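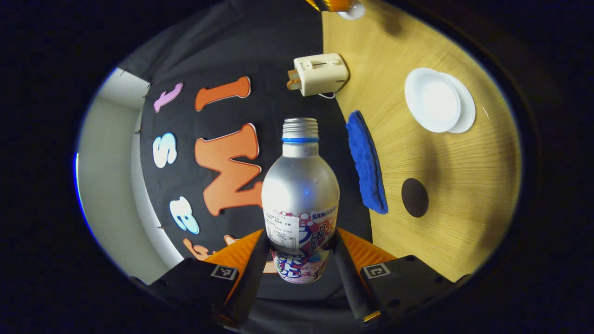 Claims about recycled content are the softest part of most packaging reports, and this session is about how to read them without being taken in. A figure on a report cover is usually a target, an average or a guess. Think of a metal drinks bottle with a ribbed screw cap, a thin blue ring under it and a printed label in pink and purple. A buyer can admire all of that and still know nothing of where the metal came from. The maker may not know much either. Keep that in mind when you do the reading.

## What "recycled" covers

Two things get mixed up, often on purpose:

- **Factory scrap.** Offcuts that never left the works. Any sane firm melts these down anyway, so I give no credit for it.
- **Used material.** Stuff a household threw out and somebody collected. Harder to get, dirtier, worth talking about.

A report that says "50% recycled" and doesn't split the two has told you very little. Ask for the split. If the answer is a leaflet, write "not known" in your table.

## The Peltville figures

Arsalan Shaikh's survey went to 115 households in Peltville and asked what they did with empties. Only 17 kept a diary for the full month of February; the others filled in a form from memory. The summary treats both groups as one, and I don't see how it can. People asked about their bins remember themselves kindly.

Rukhsana Butt went back over the diaries and found nine with whole weeks missing. Her note is two pages long and better than the report it corrects. Read it first.

The Wotport scheme quotes Peltville as proof that kerbside sorting "works". Works at what? Bags collected went up, but a bag is not a weight, and a weight at the kerb is not a weight at the furnace. Skanonley at least published its reject loads — once — and then stopped.

## For next time

1. Read Butt's note, then the Peltville summary.
2. Pick one claim from the Wotport leaflet and write down what you would need to see before you believed it.
3. Redo table 2 using the diary households only. Leave the gaps as gaps, please. Last year several of you filled them with the average.

Orakzai's chapter on deposits is optional. It leans too hard on one town, though the part on return rates and shop opening hours is sound.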